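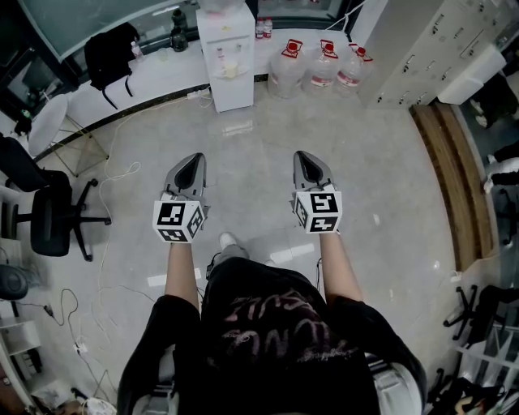 Last modified: 3 November 2025

4. Disconnection and the time bank in browser-based poker rooms

4.1 Rules in force at the two rooms

The rooms compared in this section, Hestel and Hirnavum, share a player pool through the Araújo network but run their own table software. A hand dealt on the network may therefore include players using either client, and the network server applies one set of betting rules to all of them. The treatment of a dropped connection is left to the client operator. This section deals only with that treatment. Rake, table selection and bonus clearing are covered in Sections 2 and 3.

Both rooms give a player 30 seconds to act in a cash game. When the base clock runs out, the time bank starts if the player has any time left in it. At Hestel the time bank starts automatically. At Hirnavum the player must click a button to start it, unless the automatic setting has been turned on in the lobby. The setting is stored in the browser and is lost when the player clears cookies or moves to another machine.

A disconnected player is treated differently again. Hestel checks the state of the connection when the base clock expires. If the connection is down, the time bank is released in full and the hand waits. Hirnavum makes no check at that point. A player who is offline with the automatic setting off is folded when facing a bet, or checked when no bet has been made, at the end of the base clock. Neither room offers all-in protection, under which a disconnected player stays eligible for the pot as it stood at the time of the drop. Both offered it in earlier versions of the software, and the help pages of one room (Hestel) still describe it.

4.2 Data

Table records were collected with Datetti, a logging program that stores the hand history together with the status messages shown in the dealer chat. Only no-limit hold'em cash tables were logged. Tournament tables were left out, as blinds continue to rise during an absence and the cost of a drop can't be compared with the cost in a cash game.

The log contains 839 disconnections that occurred while the affected player held live cards. Drops between hands, or after the player had folded, were discarded. A drop was counted once per hand, even where the dealer chat showed the player leaving and returning more than once before the showdown. Where two players dropped in the same hand, each was entered as a separate event.

The client used by each player isn't recorded in the hand history. It was taken from the room prefix on the screen name, which the network adds at registration and which a player can't change. A player with accounts at both rooms appears under two names and was treated as two players. We have no means of linking such accounts and did not attempt it.

Two coders, Océane Beaudoin and Domnica Stoica, read the dealer chat for each event and marked whether the player had returned before a forced action was taken. They worked separately. Disagreements came mostly from hands in which the return message and the fold carried the same time stamp, and these were settled in favour of the fold, that being the result the server had recorded.

4.3 Results

Of the events logged, 396 belonged to Hestel players. In 227 of these the player was back at the table and acted by choice before the time bank was used up. In the rest, the server took the forced action. The corresponding rate of return for Hirnavum was lower at every stake. The distribution of absence lengths, given in Figure 2 of the previous section, shows no clear difference between the rooms, so the lower rate can't be put down to longer outages among Hirnavum players. 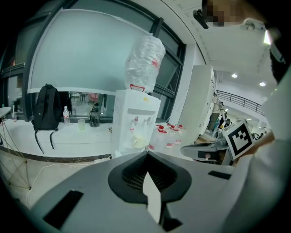

The gap is widest on the river. A player who drops on an early street has often put little into the pot, and a forced fold costs a blind or a small call. By the river the pot is larger and the player has usually spent part of the time bank on earlier decisions. At Hestel the automatic release still gives such a player whatever time remains. At Hirnavum the remaining time is of no use to a player who can't reach the button, and the hand ends with an unused time bank recorded beside the fold.

Short-handed tables behaved differently from full ones. With fewer players the action returns to the absent player sooner, and a given outage is more likely to cover one of that player's turns. Heads-up tables are the extreme case. There, nearly any drop with live cards leads to a clock decision, and we report them separately in the appendix so that they don't weigh on the figures for six-seat and nine-seat tables.

We also looked at what happened on the hand after a forced fold. Hestel moves the player to sitting out at once and keeps the seat. Hirnavum deals the player one further hand, posting a blind if one is due, and only then marks the seat as sitting out. The added cost is at most one big blind per event. It falls on the player and goes into the pot in the usual way, and it is raked with the rest of the pot if a flop is seen.

4.4 Possible misuse of the connection check

An automatic release tied to connection state can be abused. A player who wants more time may unplug the network cable on purpose, and the Hestel rules as written would grant it. In practice the gain is small, as a connected player at the same room receives the same time bank anyway. The check affects only whether the bank is released in one block, which shows the other players a waiting message in place of a countdown.

That message is itself information. Opponents who see it know that the player is offline, and some may bet differently as a result, for instance by making a small bet on the river in the hope of a forced fold. Bets of this kind can be seen in the log, but the hand history doesn't show what the bettor held when the hand ended without a showdown, and we draw no rate from them. Hirnavum shows no waiting message during the base clock. Its opponents learn of the drop only from the dealer chat, which many players keep closed.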